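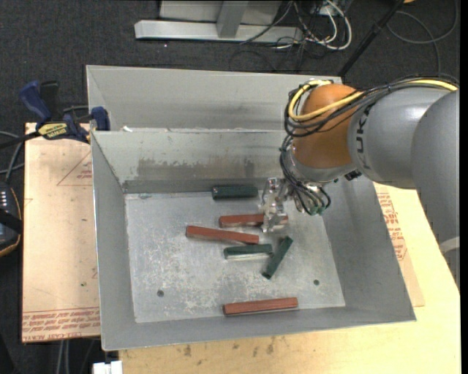

Loose building blocks are the hardest thing in a toy library to keep in order, and Michalis Deligiannis has 1162 of them to look after. He runs the lending room in Wundalura, where families borrow toys by the bag and bring them back after three weeks. Dolls and puzzles go on shelves with a number. Blocks get poured. For the sorting table he likes an open gray metal bin with a divider, a long narrow trough at the back and a bigger compartment in front, where a few reddish-brown and dark green blocks can lie flat with space between them. The metal gets scratched and scuffed with use, and he has stopped trying to polish it.

Before the bins he used cardboard boxes. They were cheap and they sagged. By May of the first year the bottoms had given out on most of them, and he was picking blocks off the carpet every evening after closing.

"A box hides things," Deligiannis says. "You look in from the top and you see the top layer. I wanted to see the bottom."

The method he settled on is slow but simple. A returned bag is tipped out a handful at a time. Blocks are checked for splinters, chips and sticky patches, wiped with a damp cloth, and left on a towel overnight. Only then do they go back into a set. Anything doubtful goes in the back section and waits until the end of the week.

Color matters less than he first thought. He used to sort by color and then by length, but children asked for sets with enough long pieces to make a roof, and parents asked for sets that fit in a bicycle basket. Now length comes first. A small set weighs little enough for a five-year-old to carry, and the large one goes out in a canvas bag with two handles.

The oldest blocks came from a family named Nguyen, who gave 143 pieces when their youngest started high school. Others were bought from a closed kindergarten in Skokow and needed sanding. He did that himself over one winter, in the yard, with a sheet of fine paper wrapped around a cork.

Pieces still go missing. Last year 1255 blocks went on the inventory in the spring, and the shortfall since then has mostly been short ones - they roll under car seats. Deligiannis does not charge for them. He keeps a coffee can by the door, and people drop strays in it when they pass.

The lending room reopens for the fall on 19th September. Bags should be returned dry.

Zavon Magazine > Home & Family > Features

Print this article | E-mail this article

Contact us | Copyright Zavon Magazine. All rights reserved. | Back to top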